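Term project update, 18 July 2025. Our robotics class splits into teams of four and each team picks one household job to teach an arm. Ours is the cupboard under a bathroom sink: reach in, take out a bottle, put it back on the shelf.

We don't drive the arm to collect examples. We do the job ourselves with hand-held grippers, one in each hand if needed, and the recordings go to training afterwards. Our instructor, Rostislav Hubáček, wants 700 usable ones per team by the end of term.

We're at 49. That sounds worse than it is. Most of June went on calibration and on learning how slowly you have to move.

Rules we've settled on so far. Start every take with the fingers open. Hold still for a second before you go in. If you bump the cabinet, finish the take anyway and mark it in the log.

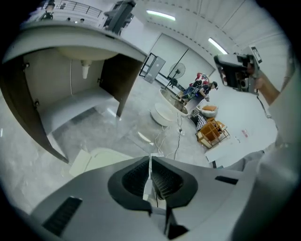
Labelling has taken more of our time than recording. Each take needs a start point, an end point and a note on which hand did the work, and two of us kept disagreeing on where "reach" ends and "grasp" begins. The under-sink job makes that harder than it needs to be. The drain pipe comes down from the basin above the shelf, so people slow down near it and it looks like they've arrived. We now call it a grasp only when both finger pads are touching the bottle.

The other teams, for anyone following along: Doltley is folding tea towels, Halonen is loading a dish rack and Prundis is still arguing about whether to do shoes or socks. We're Revesance. The names were handed out and we didn't get a vote.

Training run one used 20 takes, which everyone told us was too few. It was. The arm went to the right height and then closed on air 14 times in a row. Still useful – it showed us our starting positions were all nearly the same.

So for the next batch we're changing where we stand before each take, and swapping who holds the gripper more often. Left-handers especially welcome, we only have one.

Will post again after run two. If your class has done cupboards or anything else with a low shelf, I'd like to know how many takes you needed before it stopped missing.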